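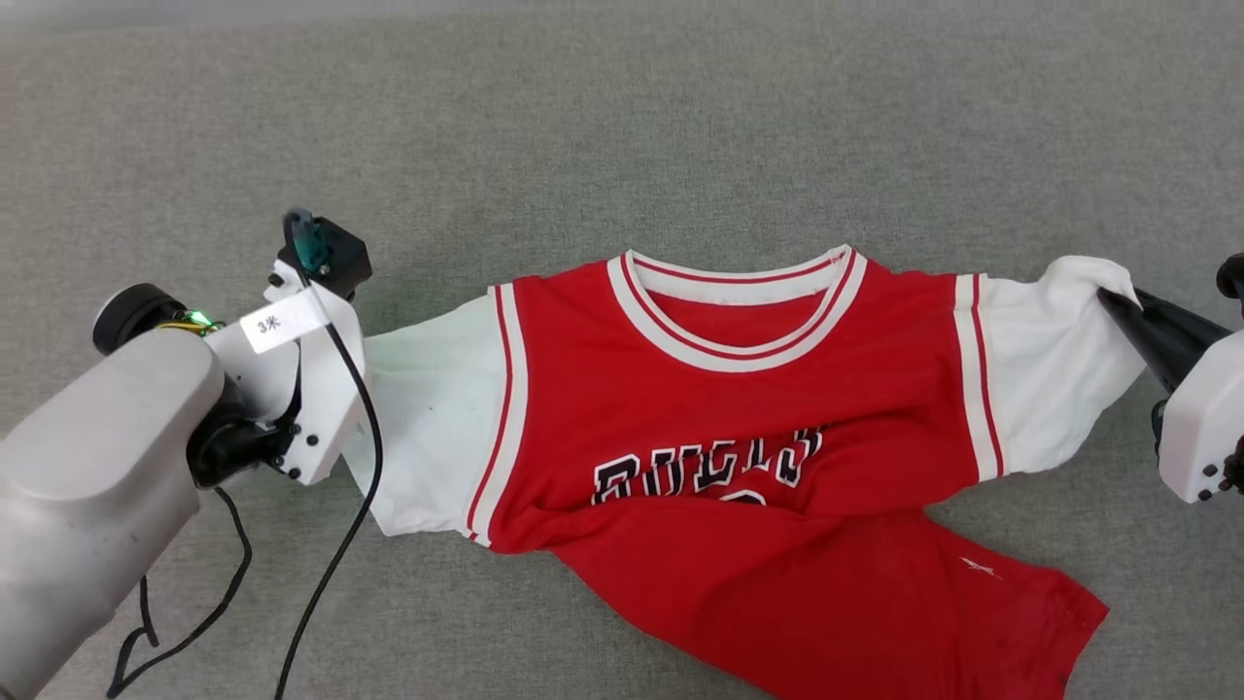
Cable routing on the left arm is the part I have redone most. The black lead on the gripper is now long enough for full wrist travel, but it still crosses the jaw plates on its way down, so the next version gets a printed clip at the elbow.

The jaws are the third Plila revision, printed in white. Sleeves are a good test load: thin, easy to pinch, easy to lose. I set the grip timeout to 22 seconds and left the pull limit alone.

The log stands at 2,859 cycles. I want 4,000 before changing the finger pads -- probably September.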